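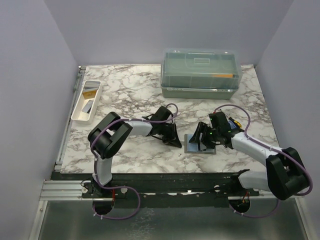
Council > Water and Drainage > Minutes

Trirkstead Drainage District – Regular Meeting
19 Aug 2026
Posted by the District Clerk

1. Minutes of the prior meeting. Approved with one correction: the culvert under Crenshaw Road is corrugated steel, not concrete.

2. Trallden pump station. The engineer reported that Pump 2 tripped on high motor temperature twice during the July storms. Insulation readings were normal. The intake screen was cleaned and the float switch moved up 22 inches. The pump has run without a trip since. The board asked for the run-hour log at the next meeting. 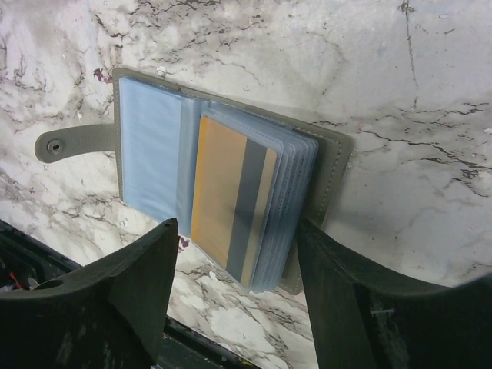
The standby generator at the same station passed its load test. The fuel polishing filter is due for replacement – part on order, no action needed.

3. Crenshaw ditch clearing. The contractor has cleared 2,680 feet of the east branch. The remaining 600 feet cross the Garnbridge parcel, where the recorded easement is narrower than the excavator needs. Staff will request a temporary access agreement. Spoil is to be spread on the field side only and seeded before December.

4. Assessment roll. Notices were returned undeliverable for 57 parcels. Staff will check addresses against the county roll and mail again. Motion to extend the appeal period for these parcels by 30 days. Seconded, carried, one abstention.

5. Public comment. A resident of Garnbridge asked whether the tide gate is left open overnight. The engineer answered that it closes by its own weight when the outside level rises.

6. Adjourned 8:40 p.m.

Comments (3)

millrace_e: Does item 4 cover people who got the notice but late? Mine came after the deadline.

District Clerk: Item 4 covers returned notices only. Please call the office with your parcel number.

pasture12: Spoil on the field side was agreed last year too and it ended up on the lane.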